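4. Setting the water softener

Read section 3 first if the bypass valve is not yet fitted. Everything from here on assumes that water can reach the softener and that you can shut it off again without going out to the street.

The leaflet in the carton says the Carkano sets itself. It does not. It leaves the factory with a middling hardness figure stored in it, and if your water happens to be middling you may never notice. Most people who ring us with slimy water or a furred kettle are still on the factory figure.

4.1 Finding your hardness

1. Look up your postcode on your water supplier's website. Write down the figure and the unit beside it. Suppliers use several units and some pages switch between them halfway down.

2. Test a glass of cold water from the kitchen tap with one of the paper strips. Dip it for one second, shake it and read it when the strip packet says to.

3. Compare the two. If they disagree by more than one band on the strip, test again on another day before you believe either.

Note: The supplier's figure is an average for a whole zone. Shivam Mittal, who checked this section, got two different bands from the same tap in the same week in September. Treat the strip as a rough guide and the website as a slightly better one.

4.2 Entering the figure

1. Hold MENU until the display stops flashing.

2. Press the up arrow until H appears, then press MENU once.

3. Set your hardness with the arrows. The display shows parts per million only. If your supplier gives German degrees, multiply by 17.8 first.

4. Press MENU again to store it. The short beep means the button was pressed. It does not mean the figure was saved, whatever the leaflet claims. Go back into H and look.

Caution: Do not enter a higher figure "to be on the safe side". The softener will rinse itself more often, use more salt and send more water down the drain, and your water will be no softer for it.

4.3 The first rinse

1. Fill the salt bin to the line with tablet salt. Block salt does not fit this model. Granules will go in but tend to cake at the bottom.

2. Check that the drain hose runs downhill and has no kinks.

3. Press and hold RINSE for 5 seconds. Stay nearby for the whole cycle and look at the drain end of the hose now and then.

4. When the display returns to the clock, run the kitchen cold tap until the water is clear.

The litre counter will show a number after the first rinse. Ours showed 2,213 on one unit and 1,928 on another, both set to the same hardness. We asked the makers why and have not had an answer we would care to print. Use the counter to see whether the number is going down from day to day. We would not plan the salt order by it.

4.4 Things you may be sold

Magnetic clips for the pipe: we have tried two kinds and could measure no change in hardness with either. Keep your receipt.

"Premium" salt: compare the purity printed on the bag with that on the cheap one. If they match, buy the cheap one.

Yearly resin cleaner: possibly useful if your water carries iron. If it doesn't, we have seen no good evidence for it.

4.5 If the water is still hard

1. Make sure the bypass valve is fully in the service position. Halfway lets hard water through.

2. Push a broom handle gently down into the salt. A hard crust with a gap beneath it must be broken up.

3. Test at a tap the softener feeds. In many houses the kitchen cold tap is left on the mains, and a hard result there tells you nothing about the softener.

4. Run a second rinse overnight, then test again before calling anyone out.
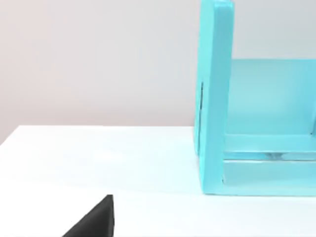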